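Scoring a kitchen pick-and-place task in simulation

This page covers how to set up and score one household chore in a simulated kitchen before any hardware time is booked. The chore is moving a small food item from one place to another. It assumes a working simulator, a single arm model with a gripper, and a policy that already runs without crashing. It does not cover training.

Before you start

You need a kitchen model with counters, cabinets and drawers, a set of loose objects with collision shapes, and a log writer that stores object poses at every control step. The examples use Testa as the task runner. Another runner will do if it can reset a world from a seed and replay a run from its log.

Step 1. Write down the chore as a finished state

Write the end condition first, in terms of object poses. "Put the bread in the basket" is an instruction for a person. For the runner it becomes: the bread's center is inside the basket volume, the bread is in contact with the basket or with something else in the basket, the gripper is not touching the bread, and the bread's speed has stayed under the limit for 2 seconds.

The last two terms are often left out. Without them a run passes while the arm is still holding the item over the target, and the score comes out too high.

Step 2. Choose the clutter

Leave ordinary counter objects in the world. An empty counter tests the grasp and very little else. Keep the clutter fixed for the first batch of runs, then vary it. Changing the layout and the policy in the same batch makes the results hard to read.

Set a displacement limit for every object that is not part of the chore. Ours is in the Hestico scene file under "bystanders". Lumturie Trajkovski wrote the original limits and they have needed only small changes.

Step 3. Check the reset

Step the world with the arm disabled until every object has settled, then save the poses. Do this for each seed. Objects that start in slight collision with a surface can be pushed off it in the first few steps, and the log will show this as a policy failure. Delete those seeds and draw new ones.

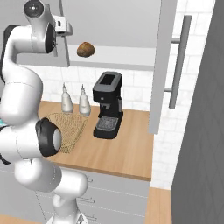
A household chore is harder to score than a shop-floor one because the fixtures move and the working space is not laid out for the arm. On a packing line the part arrives in a known place and the guard doors stay shut. In a kitchen, a tall cabinet door hanging open beside the counter, with its long bar handle, is one more thing the arm can strike. The elbow needs as much attention as the gripper: the wrist can be up under the wall cabinet while the elbow hangs out over the counter in front of the wire basket. Log contacts for every link. A bread roll with nothing under it is also a legal state in simulation, so never read height alone as proof of a grasp. Check for contact on both fingers.

Step 4. Run the batch

Use the same seeds for every policy you compare. Our standard batch is 695 runs per policy, with a time limit of 928 control steps per run. Shorter limits hide slow recoveries. Longer ones mostly add runs in which the arm repeats the same failed approach.

Turn rendering off for the batch and replay only the runs you want to look at.

Step 5. Sort the failures

Use fixed categories and assign each run to the first one that applies:

Fixture contact. Any link touched a cabinet, door or appliance above the force limit.
Bystander moved. An object outside the chore went past its displacement limit.
No grasp. Two-finger contact was never reached.
Dropped. Contact was reached and then lost outside the target.
Not released. The item reached the target and the gripper did not open.
Timeout. None of the above.

Facundo Salinas keeps a replay script that jumps to the step where the category was assigned. It is in the Purkano tools folder.

Step 6. Report two numbers

Report the plain success rate and the clean success rate. The clean rate counts only successes with no fixture contact and no bystander moved. On our last policy the plain rate was 88 percent. The clean rate was far lower, mostly from elbow contacts during the reach.

The clean rate is the one to use when someone asks whether the machine can do the chore yet. A home user will not accept a finished chore that comes with a dented door. For this task our present answer is no, except with a fixed layout and all doors closed.

Known problems

Thin wire objects are slow to simulate with exact collision shapes. A simplified shape is faster but can close off the opening, in which case items rest on top of the basket and the end condition never passes. Check the collision view before blaming the policy.

Soft food is modeled as rigid. Grasp forces from these runs should not be carried over to hardware.

Seeds saved under the old Skendivura format load with the drawers in the wrong position. Convert them with the script in the same folder, then repeat Step 3.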